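Ostetti keg cooler, set-up guide
Part 4: gas, beer line, first pour

Revised 2026-01-09. Replaces the old folded sheet that came in the door pocket. If you have both, bin the sheet. The gas section on it is wrong.

Before you start this part the cooler should be unpacked, feet on, stood upright and left alone for 24 hours. Done that? Carry on. Not done that? Stop, go and do it. Plugging in early is how most compressors come back to us.

4.1 What you need out on the side

Cooler, already standing in its final spot
Khamphan regulator (the one with two dials)
Gas line, the thicker hose, red stripe
Beer line, the thinner clear hose, 200 cm, coiled in a bag
Duvirora tap and the shank it screws on to
Hose clips, small bag, one or two spare
Gas bottle, not supplied
Keg, not supplied
Kettle, mug, clean cloth
Adjustable spanner
Spray bottle with washing-up liquid and water in it

Don't cut the beer line. It looks too long. Everyone wants to cut it. The length is what slows the beer down, and a short line gives you a glass of foam.

CAUTION. Gas bottles are under high pressure. Keep it upright, strap it to the back rail, never lay it down in the cooler or in a car boot with somebody in the car. CO2 leaking into a small closed room can kill you and you won't smell it. Cellar, cupboard under the stairs, caravan: fit an alarm or put the cooler somewhere else.

4.2 Fitting the regulator

1. Check the bottle valve is shut. Clockwise is shut.
2. Look inside the regulator nut. There should be a flat washer. No washer, don't go on. Spare is taped under the lid of the box it came in.
3. Offer the nut up by hand. Should spin on easily. If it binds, back off and start again, you've crossed the thread.
4. Nip up with the spanner. Firm. Don't lean on it.
5. Wind the pressure screw on the front right out, anticlockwise, till it feels loose.
6. Push the gas line on to the barb. Dip the end of the hose in a mug of hot water first if it's stiff. Clip on, tighten.
7. Open the bottle valve slowly. One dial jumps up. That's the bottle. The other one stays at nothing. That's the keg side and you want it at nothing for now.

Note. The bottle dial doesn't drop as the gas gets used, not until nearly the end. It'll sit in the same place for weeks and then fall off quickly. Don't use it to judge how much is left. Weigh the bottle instead.

4.3 Leak check

Don't skip this. A slow leak empties a bottle overnight and bottles aren't cheap.

1. Other end of the gas line: push the keg coupler on, handle up (closed).
2. Wind the pressure screw in a little until the keg dial just starts to move.
3. Spray soapy water on the nut, the barb, both clips, the coupler.
4. Watch. Bubbles growing = leak. Shut the bottle, tighten, spray again.
5. Wipe evrything down. Soap left on the brass goes green.

Still bubbling at the nut after two goes, it's the washer. Change it. No PTFE tape on that joint, it isn't meant to have any.
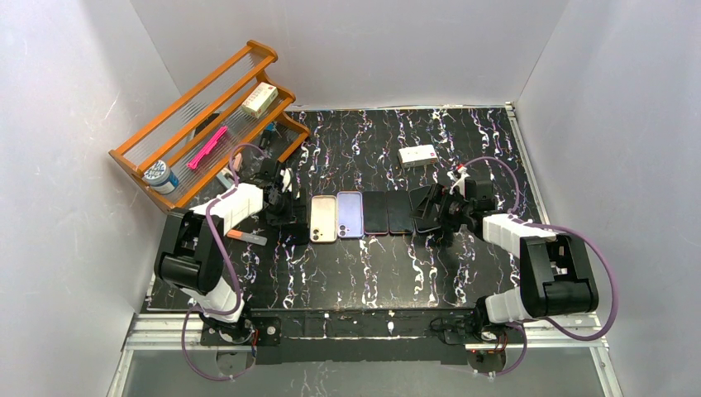
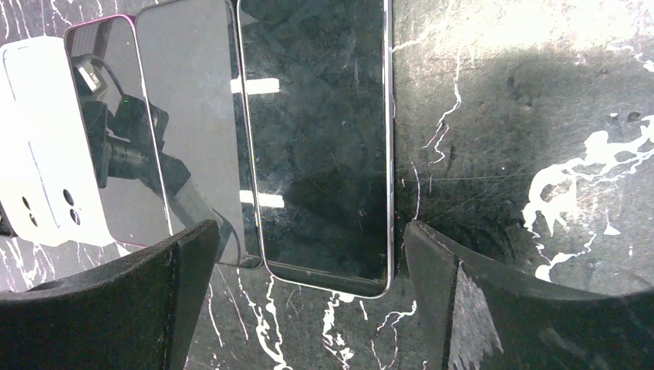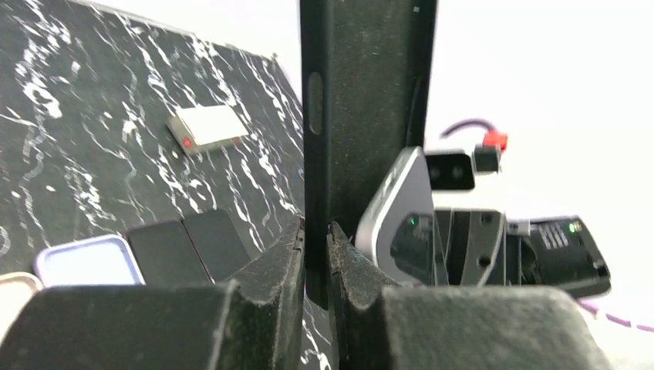 4.4 Tap and shank

1. Shank goes through the hole in the tower from the inside. Collar on the outside, black nut inside.
2. Hold it straight while you tighten. It likes to turn. The little arrow on the collar points down.
3. Beer line on to the tail of the shank, clip, tighten. Same hot water trick.
4. Tap on the front. The ring has a left-hand thread so it goes on the "wrong" way. Hook of the spanner key in one of the holes, pull anticlockwise to tighten.
5. Handle on last. Needs to sit a bit proud of the collar, lock the collar up against it.

Early Duvirora taps have a creamer, which opens when you push the handle backwards. Later ones don't. If yours goes back and clicks that's normal. Use it for the last finger of foam on a stout, leave it alone otherwise.

4.5 Clean the line BEFORE the first keg

Yes even though it's new. New hose tastes of new hose.

1. Sachet of Iltorov line cleaner into a jug of warm water. Gloves. It's caustic. Goggles if you've got them.
2. Pour into the cleaning bottle, screw the bottle on to the coupler.
3. Pressure on low, open the tap, run until the water coming out feels slippery. (Glove on. Don't test it with your fingers bare.)
4. Close tap. Leave as long as the sachet says, no longer. Overnight is not better, it wrecks the seals.
5. Empty the bottle, rinse it, fill with cold water, run it all through. Then again. Then again.
6. Taste a drop of the last rinse. Should taste of water. If it doesn't, rinse again.

CAUTION. Never mix line cleaner with bleach, descaler or anything else under the sink. And put a note on the tap handle while it's soaking so that no one pours themselves a glass of it.

4.6 Keg in

The cooler takes one keg up to 33 litres, or a smaller one with the shelf left in. Tall thin kegs: take the shelf out AND the drip tray bracket, otherwise the door won't shut properly and you'll get ice on the back plate.

1. Chill the keg before you connect it. A day in the cooler, switched on, door shut. Warm beer foams whatever you do with the pressure.
2. Peel the cap off the keg. Wipe the fitting with the cloth.
3. Coupler on, twist until it stops, handle still up.
4. Handle out and down. It'll clunk. Bit of a hiss is fine, a hiss that carries on is not. Take it off, check the seal isn't folded over.
5. Set the keg dial. Start at the figure printed on the keg collar if there is one. If not start low and creep up, a small nudge at a time, waiting in between.

Thermostat: turn to the middle mark and leave it. The number on the front is the air temperature by the fan and it'll wander every time you open the door. For the real temperature of the beer, pour a glass, tip it away, pour a second and put a thermometer in that.

4.7 First pour

1. Glass clean, rinsed cold, not out of the freezer. Frosted glasses make foam.
2. Tilt it. Spout close to the side but not touching, and never down in the beer.
3. Pull the handle fully open in one go. Half open is the commonest cause of "the beer is all froth", please try this before you email.
4. Straighten the glass up as it fills.
5. Shut it in one go too.

First glass or two will be frothy while the line fills up. Give it a third before you change any settings.

Troubles

All foam: keg too warm, or tap half open, or line kinked behind the keg. Look behind the keg first.
Foam then fine: the tower is warmer than the cabinet. Check the little fan hose is poking up into the tower, it drops out when you move the unit.
Flat: pressure too low for too long. Put it up slightly and leave it a day or so. No shaking the keg.
Pours slow: bottle valve only part open, or gas nearly gone.
Nothing at all: coupler handle is up. Nearly always.
Sour or buttery taste: dirty line. Back to 4.5.
Bits in the glass: bottom of an unfiltered keg. Or the line again.
Drip from the spout: tap seal. Wash out with warm water before you order a new one, dried beer on the seat does the same thing.

Between kegs

Clean the line every time you change the keg. If one keg lasts you a long while, clean every fortnight anyway. The spout wants a rinse after each session, a squirt of plain water up it is plenty, and pop the plug in if there are fruit flies about. Drip tray comes out forwards, lift then pull. Not dishwaher safe, it warps.

Going away for over 7 days: coupler handle up, bottle valve shut, run off what is in the line. You can leave the cooler itself on. If you switch it off, take the keg out and prop the door open or it'll go mouldy.

Part 5 covers the second tap kit and swapping the door hinge to the other side.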